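The Last Bus to Gatdale

7 min read

My aunt kept the bus timetable for Gatdale folded in her purse for forty years, long after the route had been changed twice and the number painted out on the stop by the chapel. She said it was in case they brought the old one back, and when she died the purse came to me with the timetable still in it, soft as a handkerchief and gone brown along the creases.

I am not a sentimental person (my husband would laugh at that, but he isn't reading this over my shoulder), and I had every intention of putting it out with the newspapers. Then I unfolded it on the hall table, just to see, and there beside the last departure on a Saturday was a little cross in pencil. The 20:40 from Cindside, calling at the quarry gates, the reservoir and Gatdale Cross.

So the next Saturday I drove to Cindside and stood at the stop like a fool, in my good coat, with the purse under my arm. It was August and still light. Twenty to nine came and I felt the relief you feel when a doctor rings to say it was nothing, and I had turned to go back to the car when I heard it changing down on the hill.

It was green and cream, with the 551 on its blind, and the driver gave me a nod as if I were late but forgiven. I asked for a single. I don't know why I didn't ask for a return.

We went up past the quarry gates with the windows rattling, and at the reservoir a young woman got on in a yellow frock and sat across from me. She had my aunt's way of holding a purse, both hands, as though it might get up and leave.

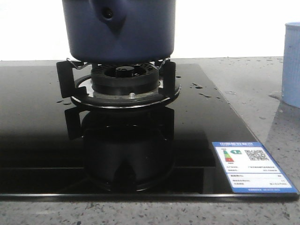
She asked if I was going all the way, and I said I supposed I was, and we talked about suppers, as people do on buses when they are too shy to talk about anything else. I told her about mine at home, the dark blue pot on the gas with the dent in its side, and she laughed and said her mother had one with a dent just like it. "You'd never throw it out, though," she said, and I said no, you never would.

She rang the bell at Gatdale Cross. There was a man waiting under the lamp with his cap in his hands, and she looked at him through the glass for so long that the driver turned round in his seat. Then she shook her head, very slightly, and sat down again, and the bus went on.

I got off where it turned, by the chapel, and she came down the steps behind me. When I looked back to say goodnight there was only the road, and the purse was warm under my arm. I walked the four miles down to the car in my good shoes, and I have the timetable in my own purse now.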